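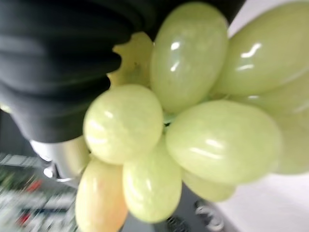 Frequently asked questions: teaching sessions at the Duvthorpe demonstration room

What is a teaching session?
A teaching session is a period of supervised work in which a person performs a task through a robot so that the task can later be learned from the recording. At Duvthorpe, sessions are concerned with the handling of food and small household goods. Each attempt from start to finish is known as a demonstration.

Do I need previous experience?
No. Participants must be aged 18 or over and must attend the introductory hour before their first session. Experience of video games is neither required nor an advantage in selection.

What is the difference between hand guiding and remote control?
In hand guiding, the participant holds the arm and moves it through the task directly. In remote control, the participant sits at the Rondonuwu desk and moves a pair of handles, which the arm follows. New participants normally begin with hand guiding and move to the desk once their supervisor is satisfied.

Why are soft fruits used?
Grapes and similar items vary in size, shape and firmness, even within one bunch. A grip that is suitable for one may bruise another. Participants are asked to close the gripper slowly and to pause before lifting.

What should I do if I drop or damage an item?
Please carry on unless your supervisor asks you to stop. Recovering from a mistake is a useful part of a demonstration and should not be hidden. If an item has burst, press the pause button and wait for the surface to be wiped.

May I eat the food used in sessions?
No. Food that has been handled by the equipment is not for consumption. Participants with a food allergy should tell the office when booking.

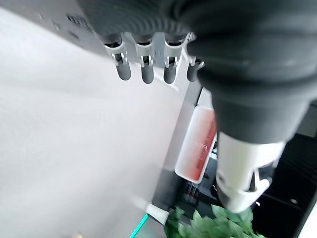
How close to the equipment may I stand?
During remote control, participants remain at the desk and the area within reach of the arm is kept clear. During hand guiding, a supervisor stands beside the stop button throughout. Long hair must be tied back, and lanyards and loose jewellery removed.

Can I see what the robot sees?
Yes. The view from the wrist camera is shown on the desk screen. It is very close to the work and can be blocked by the gripper itself, so participants are encouraged to look up at the room view as well – particularly when reaching past other objects.

How many demonstrations are needed for one task?
This depends on the task. Our bunch-lifting set holds 751 accepted demonstrations, and the target for the full set is 3000. Attempts are checked by staff before being accepted.

What is recorded?
The Vuvutix system stores the movement of the arm, the opening and closing of the gripper, and the camera pictures. Sound is not recorded. Participants are listed by number only, and may ask for their demonstrations to be withdrawn at any time before the set is closed in March.

How long does a session last?
Sessions last 2 hours, including a break. Participants may ask for further breaks – remote control can be tiring for the wrists and eyes.

Whom should I contact?
Questions about booking or access should be addressed to Isla Tuhiwai, Sessions Coordinator, at the Drorkness office. Changes to a booking should reach the office by noon on the day before the session.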